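Sorting Small Household Things at a Shared Table
Project report, Home and Living Studies, second year
Student: Tõnu Baranauskienė
Hakcombe, 21 January 2021

1. Why I chose this topic

In the house in Hakcombe where I live with other students, the table in the common room is the place where everything is put down. People come in, they empty their pockets and their bags, and they go to their room. In the evening somebody wants to eat there and must first move the things away. Mostly they are moved to a chair, and after that to the floor, and then they are lost.

My teacher asked us to choose one small problem at home and to study it properly. I wanted to know which kind of things collect on a shared table, and if a simple system of sorting can help people who do not like to tidy. I did not want to buy new furniture or shelves. The system should work with what is already in the house.

2. Method

The work had two parts. In the first part I kept a notebook for 18 days and wrote down every object that was left on the table overnight. In the second part I tried three ways of sorting the same kind of objects, and I measured the time with the clock of my phone.

I did not write down the name of the owner. At first I wanted to do this, but my housemates found it unpleasant, and I think they were right. So the notebook has only the object, the material and the place on the table.

An object was "small" in my report if I could lift it with one hand. Plates and cups were not included, because they belong to the kitchen and we have a rule for them already.

3. What was on the table

In total the notebook has 127 entries. Many of them are the same object again on the next day. The biggest group was packaging: cardboard boxes, paper bags and small packs. I had expected more clothes and more school things.

It surprised me how much of the packaging was kept on purpose. When I asked, people said that they may need the box to send something back, or that the box is a good box. I understand this feeling, I have also kept good boxes. 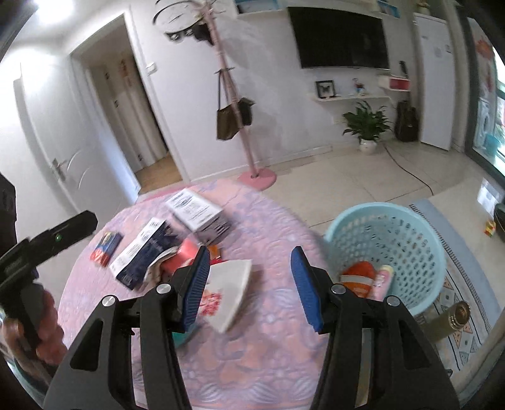
Packaging is also difficult to sort for another reason. From the outside it is often not possible to know if it is full or empty. A long box and a flat pack look the same in both cases, and a person who tidies in a hurry will not open each one. In our house a closed box stayed on the table for 13 nights because each of us believed there was something important in it. It was empty.

Folded cards and papers were the second group. They slide under the other things, and on a soft tablecloth they are harder to pick up than on a bare table, because the fingers push the cloth together with the card. I noted this several times. It is a small detail, but it makes people leave the card where it is.

4. The three ways of sorting

4.1 By room. Each object is carried to the room where it is used. This gave the best result, but it was slow, because one must walk for every second object. Two of my housemates stopped before the end.

4.2 By material. Paper and card in one place, plastic in another, metal in a third. This was quick and easy to explain. The problem is that it is useful only for rubbish. A bottle which is still used should not be with the metal for recycling.

4.3 By basket. Everything which is not paper goes from the table in one plastic laundry basket on the floor, and paper stays on the table in one pile. Later each person takes his own things out. My friend from Stellau uses this way in her family, they call it "Mushi", and I have kept the name in my notes. It was the fastest and the housemates liked it most.

The weak point of the basket is that things at the bottom are forgotten. Tall bottles also do not stand well in it when it is nearly empty, so we agreed to put them on the floor next to it. A basket with holes in the sides was better than a closed one, because a part of the content can be seen without digging.

5. Discussion

I think the basket is a good first step but it must be emptied on a fixed day. Without this it is only a second table. For boxes I suggest to open them at once and to fold the empty ones flat.

My study is small and it is from one house only. In May I would like to repeat it in the student house in Takton, where the common room is larger and has two tables. There I would also ask the people before and after, which I forgot to do this time.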